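Despina Kalogeropoulos has been asked when the robots are coming to do the dishes more times than she can stand, and she has an answer ready. "After they learn to put away a sock," she says, pouring coffee. "One sock. I'm not even asking for the pair."

She spent three years at Fortin, a small outfit that set out to build a machine for stocking shelves, and now she tests household grippers for Pekine. The job is mostly watching things get dropped. Last January her team logged 1,431 attempts at picking up ordinary objects and putting them somewhere else. Did it go well? She looks into her cup for a while.

"Boxes, great. Cans, lovely. Then you hand it a bag of salad and it's like watching my uncle fold a map."

Her colleague Chantal Petrenko, who joins us at 2, is the cheerful one. She points out that the shelf machine did work, in one aisle, at night, provided the store carried only things shaped like bricks. "People laughed at that," Petrenko says. "But it's an aisle more than we had before."

Both women agree the home is harder than the shop floor. A store wants its shelves to look the same every morning. A bedroom has no such ambitions. Petrenko keeps a list of items she calls the rude ones, 31 at last count, and anything soft, see-through or crumpled goes straight on it. Packing and unpacking a box, she says, is where most of them turn up together.

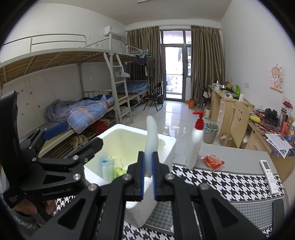
Grippers at work over an open foam box, with a pump bottle and a remote control close by.

So would either of them buy a chore robot today? Petrenko would, for more than she cares to tell her husband. Kalogeropoulos has a dishwasher from 3 apartments ago and intends to be buried with it.

"It doesn't pick anything up," she says. "I respect that."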